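Robot arm going in at our canteen supply place, what happens to the table clearing jobs?

Posted in Workplace and Jobs by Kristýna Zelenák

I work at Polat, which does catering trays and returns for a couple of big office buildings. There are 12 of us on days and fewer at night. My job is mostly sorting what comes back – plates, cups, bowls, bottles, leftover bits – and getting it into the right place for washing or the bin.

In June management told us they are trialling a robot arm for the sorting tables. The supplier is a firm called Irkirix. They said no one will be let go during the trial, but they also said "roles may be adjusted", and I don't know what to make of that. I am casual and I have been there long enough to know that casual hours are the first thing to move.

They have let us watch the practice runs. It works on a white table with play food and ordinary dishes, and it goes for one thing at a time.

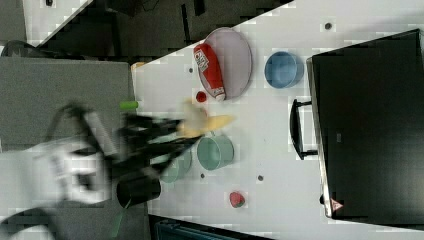 Practice table, arm at the yellow piece

I timed a few runs with my phone and I am faster, but I also get tired and it doesn't. My supervisor has asked if I want to be one of the 2 people trained to run it. There is no extra pay mentioned. Has anyone been through this? Should I say yes, and what should I ask for before I do?

Štěpánka Paulík

We had something similar at Beller, where I pack and sort. Different supplier, same sort of arm. I said yes to the training and I'm glad I did, but I would do it differently now.

The work changed more than I expected. Before, I stood at the table all shift and talked to whoever was across from me. Now I set things out, start it, watch the screen, and step in when it drops something or stops. Bottles lying on their side gave ours a lot of trouble, and so did cups that had tipped over. My shoulders are much better. The day is quieter, and I miss the company. Some people like that part and some don't.

Hours. Ours didn't go down in the first few months, but when two people left they were not replaced. So the promise was kept, in a way. Ask straight out what happens when someone leaves.

Pay. Get this sorted before you start, in writing. I did the training first and asked later, and it took me until the next review to get moved up a grade. By then they were used to me doing it for the old rate. Ask for the new job title and what it pays, and whether the training time is paid at your normal rate, including if they put it on a Sunday. Ours was a Sunday and there was an argument about it.

Other things worth asking:

Who is allowed to stop it, and is everyone shown how? It should be the whole shift, including casuals.
Who gets blamed for breakages? We had a box of 494 bowls written off after a bad week and there was a lot of finger pointing.
Is anyone counting your speed as well as the arm's? If they are, you should be told.
What do you do when it is down? We went back to hand sorting with fewer people and the same number of trays, and that was the worst part of the whole thing.

On timing yourself against it, I wouldn't bother. Ours was slow at the start as well. They kept it because it could run after we went home.

ivex_nights

Say yes. If you don't, someone else will and they'll have the steady shifts.

I was on the line at Ivex when they brought theirs in and they gave everyone who trained up a one-off $2000. Never hurts to ask. Some bloke on another thread said he got 3000 but I wouldn't count on that.

Also join the union if there is one.

Kristýna Zelenák

Thanks both. I hadn't thought about people leaving and not being replaced, and we do have one retiring soon. I have asked for a meeting and written down the questions about pay and who can stop it. There is a union at the other site but I don't think it covers casuals here, so I will ring and check.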